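Skolusico Robotics Club: the garden module

Posted February 4, 2024

I teach the afternoon section of the club, and I signed up for the garden module with some reluctance. The Wallgate people who wrote the unit call it "household work outdoors." What my students got in January was a simulated yard, a two-armed robot and a basket, and 35 pages of instructions that assume you already know how to do it.

Yatziri Ocampo and Rigoberto Arriaga shared the controls. Getsemaní Nava kept the log. A few views from their runs are below, in no special order.

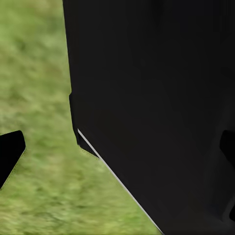 Gripper housing, grass, and not much else to steer by.
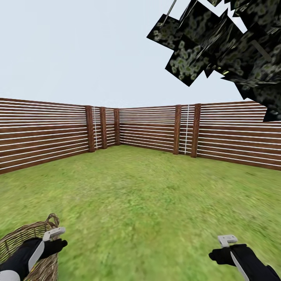
Basket on the left arm, right arm free, and the fence corner up ahead.

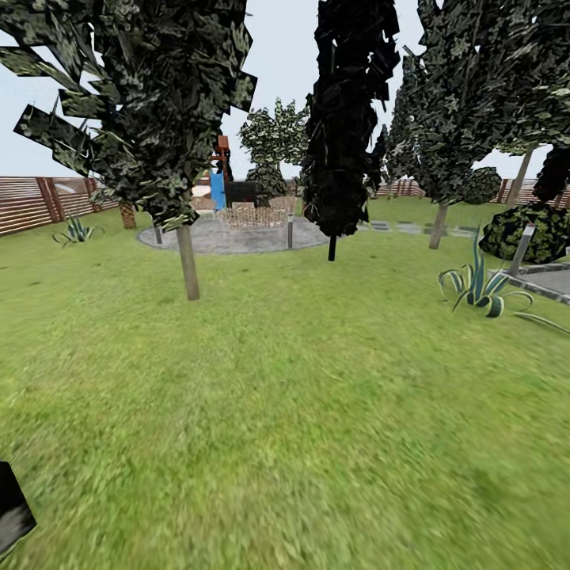
The planted part of the garden, with the round plaza and the stepping stones.
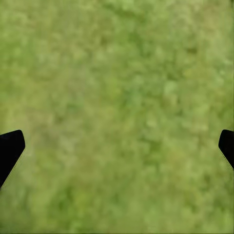

Both fingertips over the lawn, open.

Yatziri's complaint, which I share, is that the unit grades you on time. Each pair gets 10 minutes, and the quickest way to score is to rush from place to place and sort out the arms when you get there. Rigoberto tried going slowly and lost points for it. I don't see what that teaches anyone about robots.

My other doubt is the grass. Simulated ground is very forgiving -- no mud, no hose left out overnight -- and a student who does well on it may come away thinking a real yard is the same job. Lambros Liapis, who runs the morning section, disagrees with me. He says they learn to plan the arm before they move it, and that this carries over. Maybe. I would like to see it carry over to something with weight.

Getsemaní's log is the best thing we have so far. She wrote down which arm was in use and what the driver thought was going to happen, and the second column is often wrong in useful ways. I have asked both sections to copy her layout for the next round.

Parents who want to read the log can ask me for it at pickup.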